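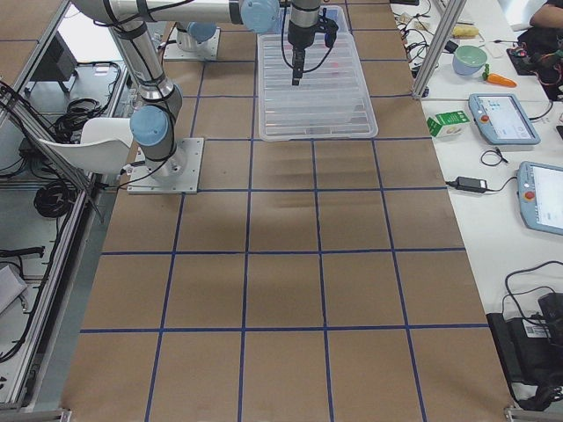

Brown paper, blue tape, lots of squares.

Okay friends, several of you asked how I finally got my family recipes in order after years of threatening to do it, so get comfortable, because I've never told a short story in my life. Thread, probably a long one.

Some background first. When my aunt moved into the apartment over on the Drirutberg side of town, she handed me every recipe she owned. Cards, envelopes, the backs of church bulletins, one on a parking ticket (unpaid, as far as I know). I said thank you, put it all in the hall closet, and felt guilty every time I got my coat out.

That went on for years, and then in July my friend Darlene Kennedy came for supper and asked for the lemon bars. I couldn't find the lemon bars. I was on the closet floor for most of the evening while she very kindly did my dishes.

So the first thing I did, and I'd recommend it to anyone, was spread everything out flat where I could see it. I'd always gone through the pile from the top, got three cards in, started reading, got hungry and quit. With it all laid out you see right away that you own the same banana bread over and over in different handwriting.

I grouped mine by who they came from. I know most people go by course, and Josiane Le Goff (we've cooked together for 20 years and she's right about most things) told me I'd regret it. Maybe! But when I want the chicken with the prunes, I don't think "main dishes." I think "Aunt Reddy," and off I go to the Reddy pile.

Yes, we called her Reddy, because of her hair. No, I've never heard anyone in the family use her real name except the pharmacist, who is a cousin by marriage.

Next, the duplicates. I kept the one with the most stains on it. A clean card is a recipe somebody copied out and never made again, and a filthy one has been next to the stove every Thanksgiving of its life. Mostly this has worked, although I did keep a very filthy aspic.
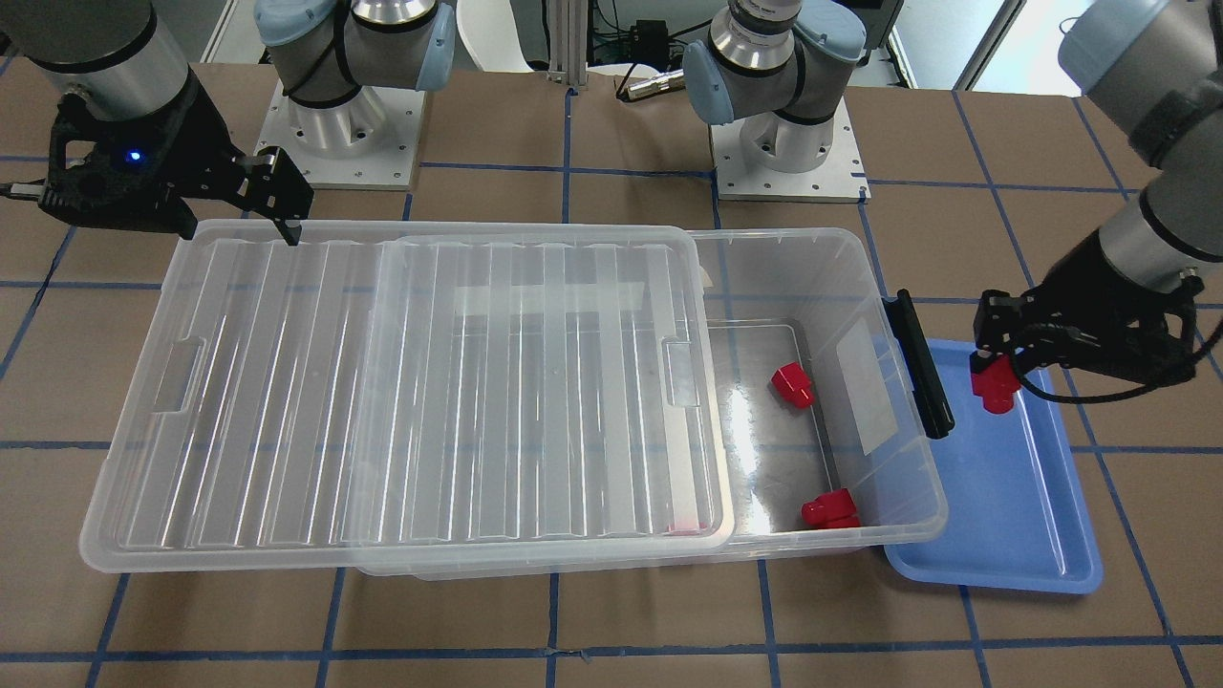 Big clear bin with its lid partway over.

Storage, since I know that's the next question. I like a bin I can see into, with a lid that comes off without a wrestling match. For the recipes themselves I put each person's cards in a big envelope, wrote the name on the front, and stood the envelopes up on end. Keep them out of the basement if yours is anything like mine. Paper and damp don't get along, and I lost a whole set of Christmas cookies that way.

The cards you can't read are the ones I'd do next. My aunt wrote in pencil and it's fading. I called her on a Wednesday to ask about one word in the plum cake and we were on the phone until dinnertime. The word was "lard." I also got the story of how she met my uncle, which I'd had wrong my entire life.

So please call whoever you can call. Write down what they tell you right on the back of the card, even the parts that have nothing to do with cooking. "Too much at Easter, everyone was cross" is written on the back of my ham glaze now and I treasure it.

My neighbor Bảo Quan did his mother's recipes a different way. He stood in her kitchen and weighed every handful before it went in the pot, and she was so annoyed with him that she put the soup on without telling him the next time. He says he's still missing whatever goes in at the end.

I typed up the ones I make most and mailed copies to the cousins. Nothing fancy, one to a page, big print. Two of them wrote back to correct me on the cornbread, and they don't agree with each other, so I'm staying out of it.

And the lemon bars! They were inside a cookbook, marking a page on canning. Darlene got a full pan. The recipe wants the zest of two lemons and the juice of three, and if you use bottled juice I'll still love you, but please don't tell me.

If you've got a pile of your own, tell me what the oldest thing in it is. I'm making the plum cake tonight and I'll be reading replies while it's in the oven.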